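## 4. Garment folding: set-up and trial runs

Applies to the two-arm bench in Room 3, Bamlow Robotics Club. Revised 2/14/20 by C. Merrick. Replaces the September sheet, which had the old gripper limits in it.

Read section 2 (power and emergency stop) before starting. Two members must be present whenever the arms are enabled: one operator and one spotter. The spotter holds the stop button and does nothing else.

### 4.1 Preparing the bench

1. Clear the table. Remove laptops, tools, drink bottles and spare garments.
2. Wipe the surface with a dry cloth. Do not use spray cleaner; the residue changes how fabric slides.
3. Check that both gripper cables hang clear of the wrist joints. Rotate each wrist by hand through its full travel with power off.
4. Set the overhead lights to full and close the blind. The Fallora vision script was tuned under these conditions.
5. Power on the left arm, then the right. Wait for each controller to report READY.

**Note:** If the right arm reports a home error, do not re-home from the pendant. Use `home_right` in the Ultolgate console and record the error in the bench log.

### 4.2 Loading a shirt

1. Use a plain short-sleeved cotton T-shirt. Shirts with large rubberised prints stick to the fingers on release.
2. Lay the shirt flat, front up, with the collar toward the wall.
3. Smooth it once from the centre outward. Leave small wrinkles alone.
4. Step back behind the yellow line before the spotter calls "clear".

### 4.3 Running the fold

1. In the console, load `fold_basic` and set speed to 23 per cent. New operators must not exceed this value until signed off by Darcy Quinlan or Kirsty Wihongi.
2. Press RUN. The script folds the shirt into a bundle first, then calls the two-arm lift.
3. At the lift, confirm that each gripper has hold of the top edge of the fabric. Press PAUSE if either one has missed.
4. Check that the edge is raised before allowing the next move. 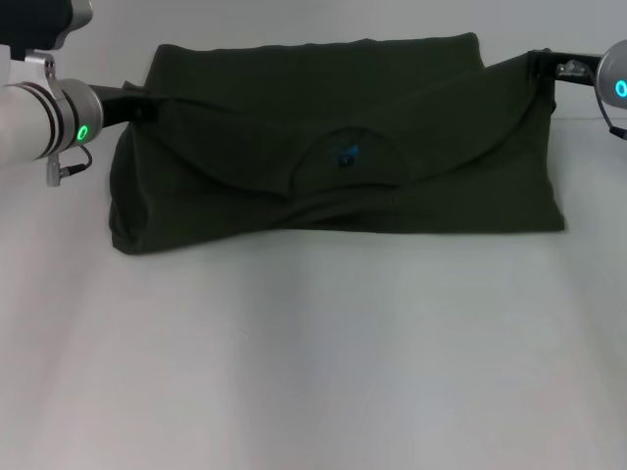

*Figure 4-1. Two-arm lift on a dark green T-shirt, both grippers on the top edge.*

5. Press CONTINUE. Keep hands off the table until both controllers report IDLE.
6. Enter the result in the trial log as PASS, PARTIAL or FAIL. A shirt that needs any correction by hand is a PARTIAL.

**Caution:** Do not pull a shirt out of a closed gripper. Open the gripper from the console. Pulling sideways bends the finger mounts, and replacements are ordered from outside the province.

### 4.4 Adjustments

| Fault | Setting | Change |
|---|---|---|
| Fabric slips during lift | `grip_force` | Raise one step |
| Both layers picked up | `approach_z` | Raise by 1 mm |
| Edge sags between grippers | `span` | Increase by 3 mm |
| Collar folds under | none | Reload shirt, see 4.2 |

Change one setting at a time and run the fold again. Do not save over `fold_basic`. Save as a new file with your surname, e.g. `fold_kerslake`.

The trial log holds 1,000 rows per file. When it is full, start a new one and tell Ashton Costigan, who maintains the plots.

### 4.5 Shutdown

1. Open both grippers and remove the shirt.
2. Send both arms to PARK.
3. Power off the right arm, then the left.
4. Copy the trial log to the club drive.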